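Blog > Dogs > The Asbridge Years

Home About Dogs Not Dogs Archive Contact

The second dog

We went to the rescue centre in Asbridge for one dog. I want that on record, as it has since been suggested that I knew what I was doing.

The one dog was Clivine, a brown lurcher with the expression of a disappointed headmistress. I never found out where the name came from. It was on her card when she arrived and she answers to it, or at least she looks up when she hears it and then decides. We had met her on the website, filled in the form, had the home visit and passed it, in spite of the fence. All we had to do was turn up and sign.

Then the woman on the desk said, in the voice of somebody mentioning the weather, that Clivine had been sharing a kennel with Kuusisto.

Kuusisto is small, white in places and shaped like a footstool. He had been in the kennels for 400 days. They didn't say we had to take him. They walked him past the window on his way to somewhere else, twice, and left us alone with the paperwork.

So we have 2 dogs.

People will tell you that a second dog is no extra work as they keep each other company. These people have one dog, or they have six and have lost all sense of scale. Mine do keep each other company. They do it at five in the morning, on the landing, with a squeaky hedgehog. 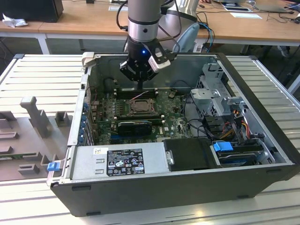

The first fortnight was mostly about the sofa. We had a rule, which was that dogs did not go on it. Clivine listened to the rule carefully and got on the sofa. Kuusisto can't jump that high, so he stood in front of it and made a noise like a kettle until one of us lifted him up – and from then on we were breaking our own rule by hand, several times an evening.

I did try a proper dog bed. The Vivano, in the large, which came in a box the size of a wardrobe and had more kinds of foam in it than our mattress. Clivine walked round it once. Kuusisto slept in the box. The box is still in the front room and has acquired a blanket, and when visitors come we say it's temporary.

Food is the other thing. She eats like a duchess, leaving a bit. He eats like somebody is about to take it off him, which I suppose for a good while was a fair guess. We feed them in separate rooms with the door shut, and he finishes first and lies with his nose at the gap, breathing. He's slowing down, though. Last week he stopped halfway through his tea to look at a moth. I was absurdly pleased about this and told several people at work, who were kind.

The vet's bill in April was 899 pounds, for a tooth (his) and a foot (hers). I have decided to think of it as a holiday we went on and didn't enjoy.

I still get asked whether they're bonded. I'm not sure what I'm meant to look for. They don't curl up together like the ones on the calendars. But if I take her out on her own he sits in the hall the whole time, and when we get back she goes straight to him, sniffs his ear and walks off to the kitchen. Then he follows her in and they both stare at the cupboard where the biscuits are.

I've moved the biscuits. They knew by teatime.

Recent posts
The fence, part three
What the lurcher ate
A short history of our carpet
Walks near Asbridge where you won't meet a goose
Things I have said out loud in the park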